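Ghizlane Erraji
2025-04-02

I have spent the morning editing a document called "Tabletop Rules, Bivell Bench, Revision 20." It concerns cups. I have a master's degree. A thread.

1/ Our old rule for setting up the table between runs was one sentence: "Return objects to a sensible starting position." Every person in the building has a different idea of sensible, and most of them will defend it through lunch.

2/ So, tape. Red and blue strips, stuck down once, and the rule is that you do not move the tape. If a strip is curling, you replace it in the same spot and write that in the log. You do not "nudge it a bit so it looks straighter," Mervyn.

3/ Mervyn Tapley would like it known that the table looked better afterward. It did. We also threw out a day of runs.

4/ Rule 6 used to say "cups upright." Ksawery Ziółkowski asked whether that meant mouth up or mouth down, because a cup standing on its rim is also upright if you think about it. I thought about it. Rule 6 now says "cups upright, mouth up."

5/ Rule 7 covers cans. A can lying down can roll, and it always chooses the moment you take your hand off. Lay it down, let go, wait until it's still, then step back. If it rolls, start the placement over. No wedging it with a folded sticky note.
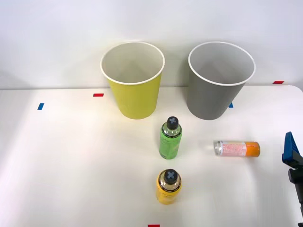
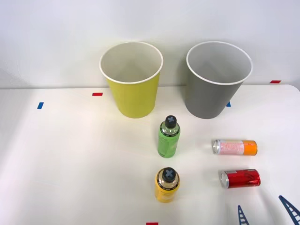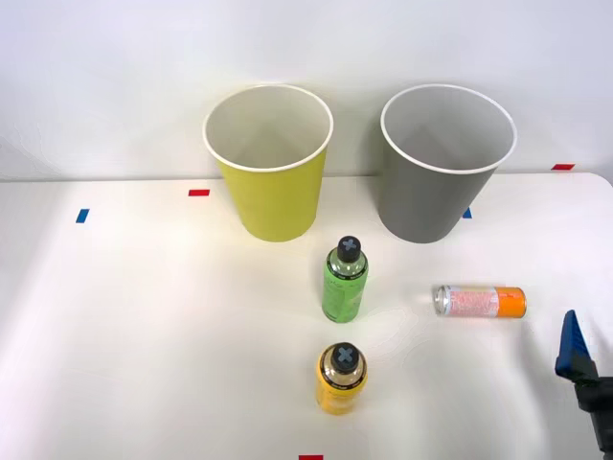 The bench with the cups along the back, both bottles standing, and every can on its side.

6/ Rule 9 is my favorite because it took the longest to agree on. The person doing the setup calls "clear" out loud, hands behind the line, before anyone at the keyboard touches anything. Saying it in a chat window doesn't count. A thumbs up doesn't count. Octavian Chiriac once nodded at me from across the room and considered the matter closed.

7/ Related: the stop button gets tested at the start of each shift, by the person who will be standing next to it. You press it, you confirm the arm won't move, you sign. Signing first and pressing later is a thing people do when there's coffee waiting.

8/ Rule 11, run numbers. They go up. They never get reused, even if the run was junk, even if the run was you leaning on the space bar. Run 3695 is a leaning-on-the-space-bar run and it will be in the records after we have all retired.

9/ Mwanahawa Mushi wanted a rule that you write down what went wrong in plain words before you start guessing why. I thought this was too obvious to need writing. Then I read the log, where one entry says only "gripper being weird again." Rule 12 is now Mwanahawa's.

10/ Things I took out of this revision: the paragraph about sleeves, which had its own subparagraph about cardigans. The word "sensible." A drawing of a bottle that everyone kept reading as a lamp.

11/ Things people asked for and did not get: permission to skip the log for "quick" runs, a shorter word than "clear," and background music.

12/ The whole thing has to fit on one printed page in a font you can read while standing up. Mervyn suggested up to 40 rules. We have 14, and number 14 is "read the other 13."

13/ If you run a bench like this and have a better rule for cans, please send it. I'm serious about the cans. Revision 21 is open until August and I have already been told the comma in Rule 3 is wrong.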